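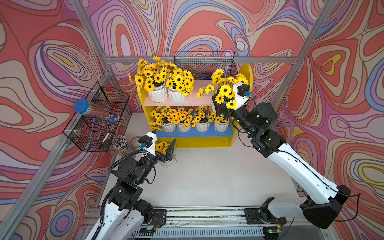 I bought the culottes on a Thursday, and by Friday lunch I had lied about them to three people. They were Leka culottes, the high-waisted ones with the pleats, and they cost $258, which I told my sister was $39 and told my boss was a gift. My sister would have smelled it, except she was busy being rude about the color. Picture the wallpaper up there, all those coral and lavender swirls with the sky blue running through, and now picture it from the waist to the shin on a woman who is five foot two. I loved them so much I hung them on the outside of the closet so I could see them from bed.

The third person was Joni Leinonen, and that's the one that got me in trouble.

Joni runs the alterations counter at the back of Vastik, where I sell belts and scarves and, when it's slow, talk people out of hats. He'd hemmed everything I owned. So when I brought in the culottes and asked for two inches off, he turned them inside out, ran his thumb down the seam and asked where they came from.

"Thrift store," I said. "The one in Tastitz."

I don't know why I said Tastitz! I've been to Tastitz once, for a root canal.

"These have never been worn," said Joni.

"Lucky, huh?"

He pinned them without another word (he holds the pins in his mouth, so you never know if he's being quiet or just careful) and told me to come back in four days. Then he told Signe Bundgaard, our buyer, that there was a thrift store in Tastitz selling new Leka for pocket change, and Signe told Abelardo in shoes, and by closing time there was a car pool.
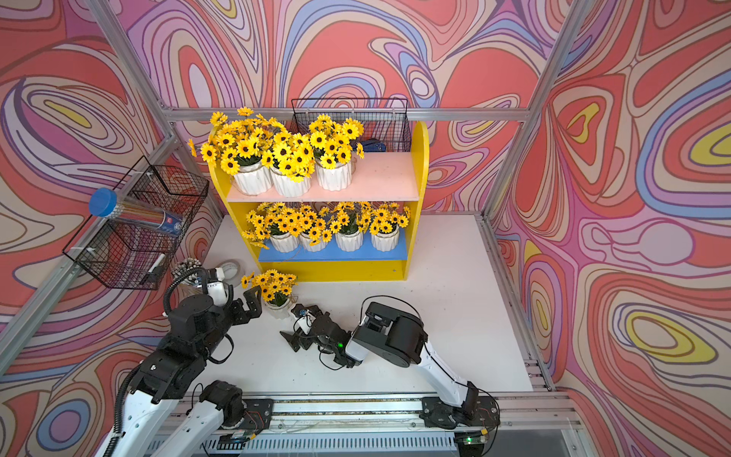
Yellow daisies in white ribbed pots, along the pink shelf.

"You'll have to sit up front and give directions," Signe said. She was wearing her going-places jacket, the cropped one with the enormous shoulders. "Is it on the main street?"

"Sort of off it," I said.

I could have stopped it right there. I had a whole elevator ride and a parking lot to stop it in. Instead I got in the front seat of Abelardo Zúñiga's hatchback and buckled up, and we drove out of Flirkville with the windows down, the three of us, talking about what we'd buy. Signe wanted a trench. Abelardo wanted anything with a decent collar, he said collars had gone to pieces and it made him sad. I said I might look for a skirt. I was really getting into it, is the terrible thing. I could practically see the skirt.

Tastitz has one main street. I had us go up it, then down it, then left at the dentist.

"It was here," I said, in front of a place that sold swimming pool supplies.

Abelardo pulled over. Nobody got out. Signe looked at the pool supplies for a good long time, and then she looked at me, and her shoulders looked at me too.

"How much were they?" she asked.

"Two fifty-eight."

"Oh, honey."

"Plus tax."

Abelardo started laughing first, with his forehead down on the wheel so the horn went off, and a man came out of the pool place to see what we wanted. He turned out to know of a real secondhand store, his aunt's, ten minutes farther on in what used to be a feed barn. He drew us a map on the back of a receipt for chlorine. I still have it. His name's on the bottom, Hipólito Orellana, with the accent put in very firmly.

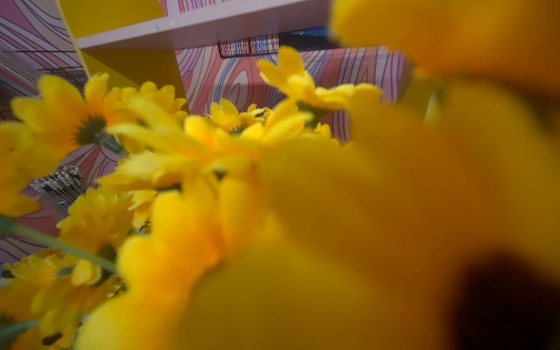
So we went, because by then it would have been silly not to. The aunt had the heating on in October like it was January, and the clothes were packed so tight on the rails that you had to put your whole arm in and pull. Signe found a trench with one button missing. Abelardo found a shirt from the seventies with a collar you could have landed a plane on, and he wore it out of the store over his other shirt. I found nothing, I was sweating too much to try on a skirt, and I bought lunch for everybody to make up for the gas.

On Tuesday I went to pick up the culottes. Joni had them on a hanger under plastic, pressed, two inches shorter, with the pleats sharp as anything. He had clearly been told.

"How's Tastitz?" he asked.

"Nice. Big on pools."

He charged me double. I paid it, and I told my sister he'd done them for free, and then I went and changed in the stockroom and wore them for the rest of my shift. A customer asked me where I'd gotten them and I opened my mouth, and I could see Joni leaning over his counter to hear what I'd say.

"Leka," I told her. "Full price."

She said they made me look taller, so I sold her a belt.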